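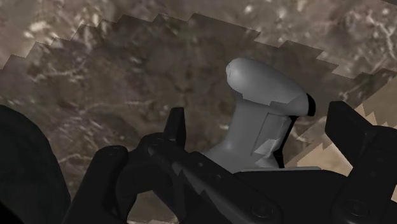
Gray handle model between the gripper fingers, simulator view, September.

Progress report to the Lorkside Makers Fund
Project: Kakix, a bench helper arm for the shared workshop
From: Evaristo Montes
Period covered: June through September

Hi all,

Second report, and a longer one than the first, so get a coffee. I'll start with where the arm is, then the simulator (which ate most of my summer), then money, then what I'd like to do with the rest of the grant.

Quick recap for anyone new on the reading list. Kakix is a small robot arm that will live on the end of the long bench at Lorkside and hand tools to whoever is working there. You press a button for the tool you want, the arm picks it off a rack and holds it out to you handle first. People with one hand stuck under a clamp were the original idea, and I still think they'll be the ones who use it most! You gave us $3,000 in the spring, and the workshop put in bench space and let me have the tall cabinet.

Where the arm is

The arm itself is built. All the joints move, the emergency stop cuts motor power the way it should, and it can go from its parked pose to the rack and back without me hovering over it. I redid the shoulder mount in July after the first one flexed so much that the gripper bobbed like a fishing float whenever the arm stopped. The new mount is a welded steel box and it's ugly as sin, but the bobbing is gone.

Wiring is tidier than it was. I pulled out the loop of cable that used to snag on the elbow and ran everything through a sleeve on the back side. The power supply moved under the bench, into a vented box with a proper switch on the front, and I labeled the switch in big letters after somebody turned it off to plug in a glue gun.

The gripper is the part I'm least done with. It opens and closes fine. It holds a screwdriver fine. It does not hold a thing with a waist very well, and a surprising number of tool handles have a waist. You squeeze low and the tool tips forward, you squeeze high and the fingers slide down into the narrow bit. I've tried rubber pads, a softer foam and a strip of bicycle tube, and the bicycle tube is winning so far.

The simulator

I said in the spring that I'd "set up a quick simulation" to try out grasps before risking the real motors. Ha. I'm now on my third version of it.

The picture at the top comes from the current one. The gray thing is my stand-in for an awkward handle: rounded head that leans over to one side, little black tip on the end, narrow stem, then it spreads out again at the bottom where it meets a flat black plate. I drew it to be annoying on purpose. If the gripper can cope with that shape, it should cope with the real rack. You'll see some angular patches on the stem and under the head where the shading goes funny, and the edges of the finger parts come out as little stair steps. I've left all that alone. It's a display thing and doesn't touch the contact math, and every hour I spend making it pretty is an hour off the grasping.

The brown marble look behind everything is a texture I threw in so the background wouldn't be a blank color. It has the same jaggies. My nephew thinks it looks like a fancy bathroom.

What I've been doing with it is running batches of grasps overnight, changing the height and angle a little each time, and keeping a log of which ones stay put when the arm swings around. I've run 3,000 of these since July on the old desktop in the corner. The early ones were pretty useless because I had the friction set way too high and everything stuck to everything. Once I fixed that, most of my favorite grasps fell apart, which was a rotten morning, but the numbers now look a lot more like what I see on the bench.

From the log I picked the 106 grasps that held best and started trying them on the real arm, with a real handle, one evening at a time. I'm partway through. The ones that come in from slightly below and close just under the head are doing well. The ones that come straight down from the top mostly aren't, and I've stopped bothering with those. I'll send the full table along once I've finished, with the failures in it too.

Two things the simulator still gets wrong. It treats the finger pads as hard, when the real ones squish. And it thinks the tool weighs the same all the way along, so it's too optimistic about anything with a heavy end. The second one I know how to fix. The first one I may just live with.

The rack

The rack has 12 slots, cut from scrap birch, with a notch at the front of each one so the fingers can get in behind the handle. I made the first batch of notches too shallow and had to recut them all. Right now the chisels sit nicely, the small pliers rattle, and the mallet doesn't fit at all. I'd like to leave the mallet out of it. It's heavy, and I don't love the idea of an arm holding a mallet near someone's face.

Buttons are in and working. They're the big arcade kind, bought from Vitale (the surplus place, they threw in spares when I told them what it was for), and each one has a drawing of its tool next to it so you don't have to read anything with safety glasses fogged up.

Money

Of the $3,000, nearly all the hardware part is spent. The big items were the motors, the motor controllers and the steel for the mount. I went over on controllers after I cooked one in June by wiring it backwards. That one is on me, and I paid for the replacement myself, so it isn't in the receipts folder. I came in under on wood, fasteners and cable.

What's left I'd like to keep for new finger pads and for one force sensor from Zurkora, so the gripper can tell when a person has taken hold of the tool and let go at the right moment. At present it releases on a timer, and the timer is always wrong. Either you're tugging at it or it drops the screwdriver on your shoe. If you'd prefer I ask before buying the sensor, tell me and I'll send the quote over first.

What's late

The demo evening. I'd hoped to do it by now and I don't want to do it with the timer release, so I'm asking to push it until the sensor is in and I've finished the bench trials. The written build notes are also behind. I've got the shoulder, wiring and rack written up with drawings, and nothing at all on the gripper because I keep changing it.

What's next

Finish the bench trials with the current pads. Fix the weight problem in the simulator and rerun the best grasps with a heavy-ended tool. Fit the sensor, if you're happy with that. Recut the slot for the pliers. Then have three or four workshop regulars use it for real jobs while I stand by the stop button and take notes.

If anyone wants to come and see it before the demo, I'm usually there after 7 p.m. and the arm is easy to find, it's the thing at the far end of the long bench with the yellow tape on the floor around it. Please stay behind the tape until I've said hello!

Thanks again for the support and for the patience over the summer.

Evaristo Montes
Kakix project, Lorkside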